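28 January 2020

Up at 6, no reason. Couldn't get back to sleep so started on the clothes. Should have started last week, said I would, didn't. Case still has a broken zip pull, have put a key ring through it, works fine if you go slow.

Train to Vistmont at 5 tomorrow morning. Five! Radosław picked it because it was cheap. He's not the one who has to be picked up first.

So, the list, as of breakfast:
thermals
the decent boots (where)
two sweaters, not more, I always take too many
charger
Hervé's book, which I have had since October and not opened
tablets
something nice for the Saturday dinner, crossed out, dinner's been moved to lunch and lunch can have jeans

Boots turned up in the hall closet behind the ironing board. One lace missing. How does a person lose one lace. Took one off the old walking shoes, wrong brown, don't care.

Then folding. I'm bad at it. Mom could do a sweater in three moves and it came out like in a shop, mine come out like a sandwich somebody sat on. Tried the way Radosław's sister does it, sleeves in, bottom third up, then over. Better on T-shirts. On thick knits you get a brick. Maybe that's the point? Bricks do stack.

The white one I can't decide about. It's the warmest thing I own and it's got the cables and the high collar, and the Noiphan house is freezing, Hervé has told us three times and he doesn't complain as a rule. But it's white. And it's a week of woodsmoke and red wine and other people's dogs. Last time I wore it anywhere proper I spent the whole evening holding my fork like a surgeon. Also it takes up half the case on its own. 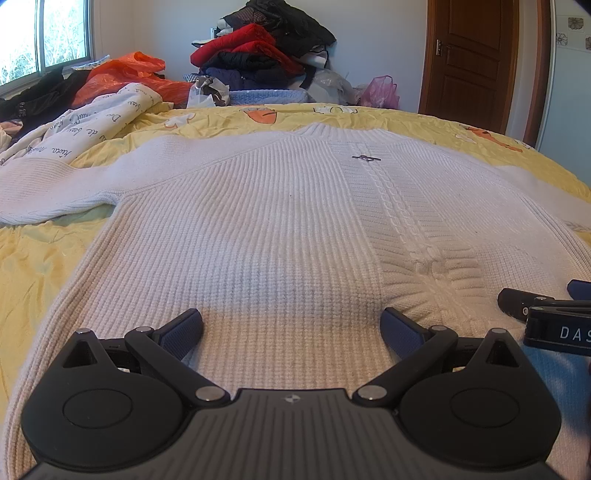 Left it for a bit and made coffee. Came back, still couldn't decide. Rang Radosław, he said take the gray. I said I gave the gray away. He said why would you do that. Well because YOU said it made me look like a school janitor, in this same bedroom, I remember it perfectly. He says he never. Moved on.

The carrot duvet cover needs changing before I go, I hate coming home to a bed that's been slept in. Note for tonight. Or strip it tomorrow at four in the morning, ha. Tonight.

Had a good look at the knit by the window and there's maybe a speck or two on the front. Could be lint. Went at it with the sticky roller and then with my thumbnail and now I can't tell if I'm seeing things. It can't go through the machine, not with the wool program doing what it did to the green cardigan (RIP). Hand wash means flat on a towel for two days and I don't have two days. Either it goes as it is or it stays.

It goes. Decided 11.40. Wearing it on the train under the big coat so it's not even in the case. Very pleased with this. Then remembered I always boil on trains. Fine, it goes over my knees.

Pile by the wall still to do. Half of that is summer and has no business being out, half is for the charity bag and has been for the charity bag since before Christmas. I pulled the red jacket out, put it on, looked in the mirror, took it off, put it back. Did the same in October. If I do it agian next year it goes, written down here so I can't wriggle out.

Lunch standing up. Cheese ends, the last of the pickles.

Afternoon mostly wasted on the phone to Letinier about the boiler. Reference number ends in 621, writing it here because I've lost the paper twice. Man was nice enough. They can come when I'm away, obviously. Mrs. downstairs has the spare key, must ask her, must take her something, she likes those almond things from Erelo. Shop shuts at 6. Ran. Got the last box, squashed on one corner. Turned the good side up.

She said yes and kept me on the landing for ages about her knee.

Weighed the case on the bathroom scale holding it in my arms like a calf. Too heavy. Took out the second pair of jeans and Hervé's book. Then put the book back, can't turn up at the man's house without his own book after this long. I could read it on the train? First chapter at least so I can say something about it. He'll ask. He always asks.

Took out the hairdryer instead. They'll have one. Text Hervé re hairdryer. No answer yet, he goes to bed with the chickens.

Bed's stripped, clean sheets on, plain blue. Nice. Now I don't want to get in it and crease everything, stupid.

Still not done: plants, trash, passport out of the drawer (don't need it, taking it anyway), sandwiches, set two alarms. Where's the second glove. Had both this morining when I came in with the milk, I know I did.

Gone nine. Gloves can wait. Sandwiches.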